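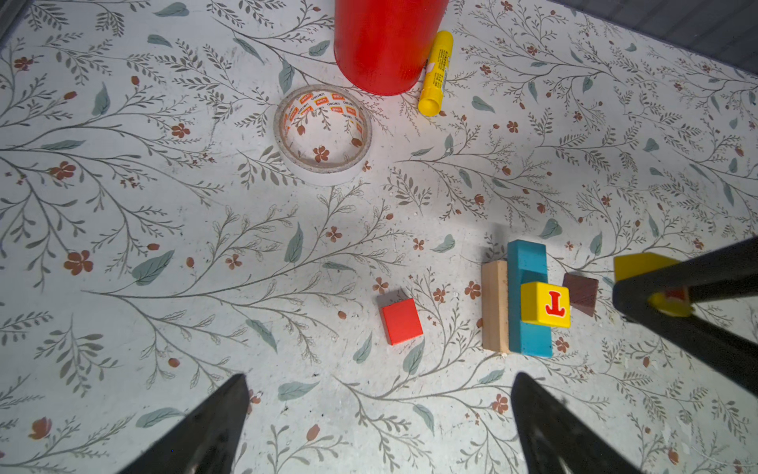

A glue stick and a roll of tape beside a red container.

Tileo to Take Back Used School and Office Supplies at All 11 Stores

DAYTON, Ohio, Aug 8, 2023 - Tileo, a regional seller of school and office supplies, will begin accepting used and partly used supplies at all of its stores later this month. Items that still work will be sorted, packed into classroom boxes and given to public elementary schools in the towns where they were collected.

The program is called Second Shelf. It follows a trial at the company's Osetti Street store in Dayton, where customers dropped off 1104 items during the last school year. Scissors, rulers and three-ring binders were the most common. Glue sticks came next, many of them returned with the seal still on.

"People buy what is on the school list, the school year ends, and half of it goes in a kitchen drawer," said Morven Aitken, director of store operations at Tileo. "The next August they buy it all over again. We sell those supplies, so we see it from both ends. We think the stuff in the drawer should get used."

How the program works

Each store will have a collection bin near the front registers. Customers do not need a receipt, and the items do not have to have been bought at Tileo. No purchase is required to drop something off.

Stores will accept pens, pencils, markers, crayons, rulers, scissors, staplers, hole punches, tape, glue sticks, binders, folders, pencil cups, desk trays and unused or partly used notebooks. Written pages should be torn out of notebooks before they are brought in. Loose scissors should be wrapped or placed in an envelope.

Stores will not accept batteries, calculators, printer ink, liquid glue, spray adhesive, correction fluid, paint or anything with a blade other than scissors. Backpacks and lunch boxes are also outside the program for now.

Bins will be emptied at closing and the contents sent to the Tileo warehouse in Springfield once a week. Staff there will test pens and markers on paper, check that glue sticks have not dried out, wipe down hard items and remove name labels. Trakura, the freight company that already serves the stores, will carry the bins on its regular return trips at no charge. No extra truck routes are being added.

Items that fail the check will be separated by material. Paper and cardboard will go to Prajapati Paper Recovery, which handles the warehouse's existing paper waste. Metal parts will be sold as scrap, with the proceeds put toward new pencils. Dried-out markers and empty pens will be held at the warehouse while the company looks for a recycler that will take them in mixed lots.

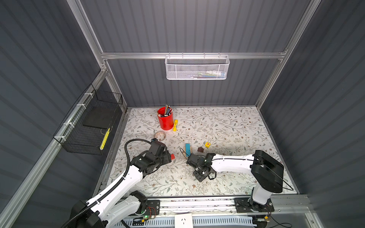
Red pen holder on a mat with a vine-and-leaf print.

What goes to schools

The warehouse plans to pack 200 classroom boxes for the first delivery, which is set for the end of September. Each box will hold a mix of writing tools, scissors, tape, glue sticks, folders and a pencil cup or desk tray for shared use. Where the donated items fall short, Tileo will fill the box with new stock from its own shelves.

Schools can ask for boxes through a one-page form available from any store manager. Requests may be made by a principal, an office secretary or a classroom teacher. Boxes will be assigned in the order requests come in, with one box per classroom until every school that has applied has received at least one. Schools do not have to be Tileo account customers.

Teachers who want certain items can mark them on the form. During the trial, requests for tape and good scissors ran well ahead of what came in, while the store had more plastic rulers than it could place. The company is asking customers to keep that in mind when they go through their drawers.

"A teacher told us she had plenty of crayons and had been sharing one tape dispenser with the room next door since winter," Aitken said. "So the form has a line for what you need and another line for what you don't want any more of. The second line has been very useful."

Changes after the trial

The Osetti Street trial led to several changes. The first bin had an open top and filled up with coffee cups, so the new bins have a lid with a slot and a side door for binders and trays. A printed list of accepted items will be fixed to the lid. Store staff will no longer sort items at the counter, which slowed down the registers in the late afternoon.

The company also dropped a coupon that was handed out with each donation. Few of the coupons were used, and several customers asked that the money be spent on the boxes.

Offices and other businesses may donate larger amounts by calling their nearest store ahead of time. Full cartons should be brought to the loading door and labeled with the type of item inside. Tileo will not pick up donations from homes or offices.

Collection will run all year. The company expects the bins to be busiest in late May and June, when lockers and desks are cleared out, and plans to place a second bin at its larger stores during those weeks. A count of items received and boxes delivered will be posted at each store at the end of every school term.

About Tileo

Tileo sells school, office and craft supplies through 11 stores in western and central Ohio. The company is privately owned and has its main office in Dayton and a warehouse in Springfield.

Media contact

Morven Aitken
Director of Store Operations, Tileo
Dayton, Ohio

Store addresses, opening hours and the classroom box request form are available at the service desk of any Tileo store.

###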